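How to Write a Book Report on a Short Novel

A book report has two jobs. It tells the reader what happens in the book, and it tells the reader what you made of it. Most weak reports do the first job at great length and leave two lines for the second. The steps below are for a short novel and a report of one to two pages. The sample book is The Well at Uvero, a children's novel of 393 pages in large type.

Step 1. Read once without notes

Read the book to the end before you write anything. Notes taken on a first reading tend to record the wrong things, such as a minor character who leaves in chapter two. If you must mark a page, use a slip of paper.

Step 2. Write the story in three sentences

Sentence one says who the main character is and what he or she wants. Sentence two says what stands in the way. Sentence three says how it ends. For the sample book:

Hino, a goat herder's daughter, wants to keep the village well open.
The landowner, Montoya, has bought the hill above it and plans to move the water.
Hino finds the old channel under the hill, and the well stays open, but her family leaves the village.

Keep the verbs in the present tense. This is the usual rule for telling what happens in a story, and the one mistake that teachers mark most often is a change of tense halfway down the page.

Step 3. Expand to one paragraph

Add only the events that cause other events. The storm in chapter six causes the wall to fall, so it goes in. The birthday meal causes nothing and stays out, even if you liked it. Stop at eight sentences.

Step 4. Choose one scene

Pick one scene and write down the page number. Explain what the character knows at the start of it and what she knows at the end. Quote one line, no more than 20 words, and copy it exactly, with its punctuation.

Step 5. Practice on plain prose

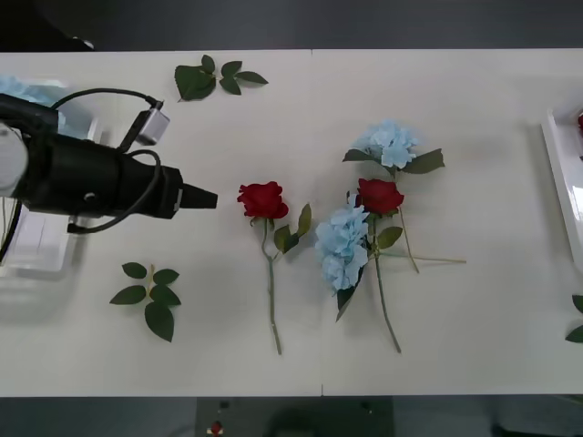

Summary sentences should carry facts and leave out guesses, and this takes practice. A good drill is to take any picture and write two plain sentences on it, with no feelings and no motives. For the one on this page, a student might write: "A robot arm reaches in from the left over a white tabletop. Its narrow black tip is aimed at some flowers." A sentence that says the arm is being careful has moved from fact to opinion, and it belongs in the second half of a report. Do the drill 3 times, then go back to your paragraph from Step 3 and strike out every word that does not pass the same test.

Step 6. Write your opinion

Start with a claim that another reader could disagree with. "The book was interesting" does not qualify. "Montoya is more honest than the village elders" does. Give two reasons, each tied to an event already in your summary. If the event is not there, add it or change the reason.

Step 7. Check the details

- Title and author are given in the first sentence.
- Names are spelled the same way throughout. Gukska, the dog in the sample book, is easy to get wrong.
- The ending is included, unless your teacher has asked you to leave it out.
- The length is within the limit - for most classes, 2,000 characters is enough for the summary and the opinion together.

If the draft is too long, cut from the summary first. Read the final copy aloud once and correct any sentence you have to start twice.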